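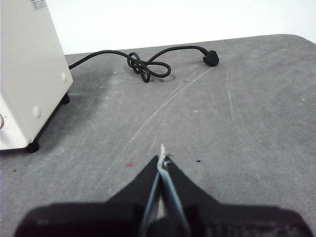

June, started 9:30

Toaster oven task on the Stutex bench. Goal for today was to get the Pason planner and the new Anden pose estimates running in one loop, with no hand-entered waypoints between the approach and the place.

Branch is oven-place, rebased on main first thing. The rebase broke the config loader again. Same cause as last time: the gripper offsets live in two files and the loader reads whichever it finds first. I deleted the copy under tools/. If your scripts point there, change them.

Calibration next. Reran hand-eye with the board and the residual was fine in x and y, worse in z. Kept it. The place height has enough slack over the rack that z is not what is killing us.

What is killing us is timestamps. Anden stamps a pose when it finishes computing, and Pason assumes the stamp is when the image was taken. While the arm is still, no difference. While it moves, the oven appears to slide along with the wrist. I had put this down to bad segmentation on the white body and spent most of yesterday tuning thresholds for no gain.

Changed Anden to carry the capture stamp through. Small edit, but three message types needed the field. Replayed the same log through Innes before and after, and the oven pose now stays put during the approach. Offset was 38 ms.
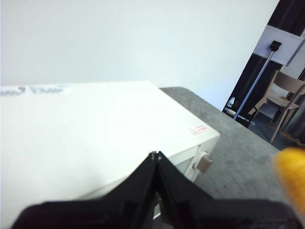
Why not just stop the arm before each pose estimate?

Stopping works, and we did it that way until this week. It makes the approach slow, and it hides timing bugs that come back as soon as anyone turns on continuous tracking. The stop-and-look mode is still there behind a flag.

After lunch: collision model. The planner had the oven as one solid box, door closed. With the door open it needs the cavity, the door as a flat slab in front, and the rack as a plane. I built these from primitives. A mesh would look nicer but the checker slows down a lot and I don't trust the scanned one near the hinge.

Settings that went in:

door slab padding 5 mm
cavity wall padding 3 mm
max planner samples 1,000
retry on failed plan: once, then hand back to operator

With the cavity walls padded any more than that, Pason reports no valid goal, which makes sense given how wide the fingers are when open. It should say which body is in collision and it doesn't. Added to the list.

The held object also has to be attached to the gripper in the planning scene. It was attached at the grasp but dropped out of the scene whenever the planner node restarted, so after a restart it was planning for bare fingers. Now it is written to the state file and reloaded.
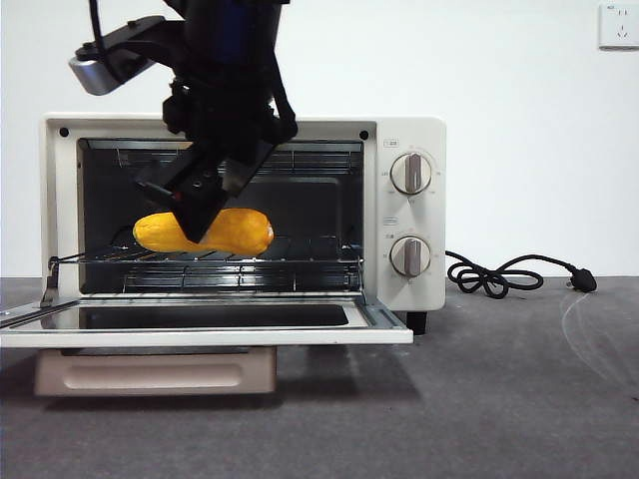
The state file has its own problem, though. If you kill the node in the middle of a write you get half a file, and on restart it loads without complaint and the scene comes up with no attachment. I write to a temp name and rename it now. Should have been like that from the start.

Place pose: still a fixed height over the rack plane, then straight down, then open. The release is too wide for the cavity if the wrist is rolled at all, so I limited the opening during release. The limit is a number in the yaml and it should come from the cavity width. Leaving it.

The wrist view loses the front of the oven on the last part of the approach. Anden then holds the last good pose for as long as you let it. I want a timeout on that but have not picked one. For now it logs a warning and carries on.

To do:
- planner error should name the colliding body
- timeout on held pose
- door angle is hardcoded at fully open, needs an estimate
- move the opening limit out of the yaml
- Innes crashes if the log has no joint states, low priority

Pushed to oven-place at 17:40, not merged.

Filed under: Manipulation notes / Planning / Perception

Last updated: June

Comments 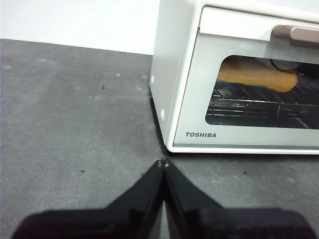 Did the capture stamp change go into the replay path too? My old logs from before the change don't have the field, and Innes fills it with zero. Pason then throws out every pose as stale.

Reply: Replay path has it. Old logs don't, you're right. I'll make Innes fall back to the old stamp and print a warning when it does.

Please keep the gripper offsets under tools/ until the end of the month, two of our scripts read them directly.

Reply: Put back as a symlink to the main one.

For the held pose timeout I would tie it to distance traveled and skip the clock. We tried seconds on the drawer task and had to change it every time someone changed the speed.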